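Ticket: Live scorer drops the striker after a leg bye
Product: Trikgate Scorer, tablet version
Opened by: Nerea Prieto, scorer, Baluyot Cricket Club second eleven
Handled by: Noel Maglaya
Status: Closed (workaround), fix pending
Opened: 2021-10-17

Original report

I score for Baluyot seconds. On our last home game the app and I disagreed about who was batting, and the app was the more confident of the two of us.

Over 34, fourth ball. Leg bye, they ran one, batters crossed. I tapped Extras, Leg Bye, 1, Confirm. The app added the run, put it in the right column, and then left the same man on strike. I didn't spot it until the end of the over, by which time our opener had been credited with a boundary he watched from the other end. He has not asked for this to be corrected. His partner has.

I used Undo to get back to the leg bye. Undo went back two balls for every press. Then I used Redo, and the boundary came back as a wide.

Final score on the paper book: lost by 2 runs. Final score on the public page: tied. We had parents congratulating us from another state.

Tablet is the club one, battery was fine, wifi is whatever reaches us from the pavilion. App says it is up to date.

Reply, Noel Maglaya

Hi Nerea, thanks for the detail, and sorry about the tie. A few things to check:

Is "Swap ends automatically" switched on under Match Settings, Running?
Were you the only device signed in as scorer?
Was the match created fresh, or copied from an earlier one?

Please also send the match log. Menu, Help, Export Log. It comes out as a text file with a very long name.

Reply, Nerea Prieto

Swap ends is on. I have looked at it so many times that I could draw you the switch.

Only device, as far as I know. Copied from an earlier match, yes, the one in July, because typing in eleven names with cold hands is nobody's idea of cricket. Log attached. It is 41 pages when printed, which I found out by printing it.

Reply, Noel Maglaya

Log received. No need to print it, but I admire the commitment.

Two findings so far.

First, a second device was signed in. It shows up as "Protosside" and joined during over 31. It didn't enter any balls, but it did have scorer rights, and each time it reconnected it sent its own idea of who was on strike. The leg bye landed right on top of one of those reconnects.

Second, the double Undo. With two scorers connected, each press is sent once by you and once again by the server on behalf of the other device. That one is ours. I have reproduced it here on the first attempt.

Do you know what Protosside is?

Reply, Nerea Prieto

I do now. It is the name of the old scoreboard laptop under the stairs. Somebody turned it on to play music at tea and it signed itself in. So the striker was being decided by a machine that was mainly occupied with a playlist.

I have removed it from the match. What do I do about the result? The league page still has us tied, and the other captain has started forwarding it to me.

Reply, Noel Maglaya

To correct the match:

1. Open the match and choose Reopen for Editing. You'll need the club PIN.
2. Go to Over View and pick over 34. Don't use Undo at all.
3. Hold down on ball four, choose Edit Ball, and set Batters Crossed to Yes.
4. Work forward from there. The app will ask whether to move later runs to the other batter. Say yes.
5. Change the wide back to a boundary by hand.
6. Check the bowling figures before you close it, especially wides.
7. Close Match, then Republish.

The public page can take up to 90 minutes to catch up.

Reply, Nerea Prieto

Did all that. Steps 1 to 5 were fine. At step 6 the bowler still had a wide against his name that no longer existed in the over. I opened ball five again, changed nothing, saved it, and the wide went away. I mention this in case it means something to you. It meant nothing to me, but I was pleased.

Totals now match the book. We have officially lost. Nobody in my family expected me to be so happy about it.

One more thing: the partner has his boundary back, and the opener's average has gone down. He would like to know whether this can be "looked at". I have told him it has been looked at.

Reply, Noel Maglaya

The ghost wide is useful, thank you. The bowling table only recalculates when a ball is saved, so an edit made through the type menu alone can leave it stale. I've added it to the same bug.

Until the fix is out, please do the following:

Sign every other device out of the match before the first ball. Menu, Devices, Sign Out Others.
Give spare screens Viewer rights only. The scoreboard laptop doesn't need to be a scorer.
Create a new match and import the team list from the Lustonik Cup team sheet you already have saved. Copying a match also copies its device list, which is how the laptop got back in.
If something looks wrong, use Edit Ball. Leave Undo alone when more than one device is connected.

I'll close this as a workaround and link it to the main bug. You'll get an email when that one changes.

Reply, Nerea Prieto

Understood. The laptop has been demoted and now has a strip of tape over the power button with my initials on it. I'll keep the paper book going next to the tablet for the rest of the season, same as I did before, same as my aunt did before me.

Could the Devices list go somewhere I can see it while I'm scoring? Even a small number in the corner would do.

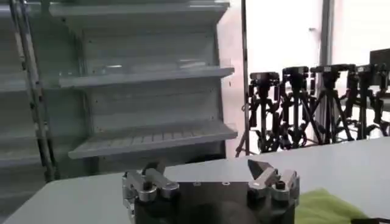 If it said 2 when I was expecting 1, I'd have gone and looked under the stairs by the next drinks break, and we could have lost on time.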